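Servicing the two-arm cell
Wed 29 January

The Skula cell has 750 hours on it since the last service, so the right arm came off load for a check. The gripper fingers had 4 screws backed out slightly. I retightened them and ran the fabric routine at low speed.

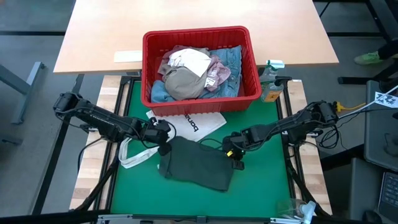
Both arms over the mat, basket loaded.

Cable routing matters more than torque here. Anything that trails across the mat will find a strap sooner or later. I leave enough slack for full wrist rotation and tie the rest back at the base.

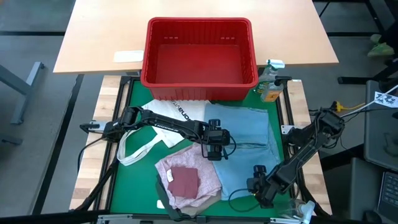
Last edited in March

Cloth goes on the mat in mixed weights. Denim shows weak grip; thin cotton shows bad finger alignment. I log stalls in Nostis and look at anything over 6 per shift. The Valix firmware resets its counter at 2,000 cycles, so write the number down first.

Close views are for checking focus. Weave should be readable in at least part of the picture.

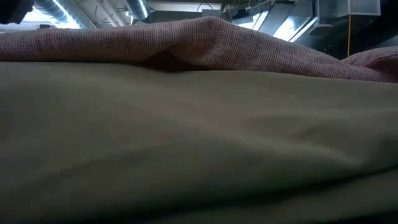

Still to do

Replace the left finger pads. Yüksel has the softer ones on back order. Recheck wrist zero after fitting.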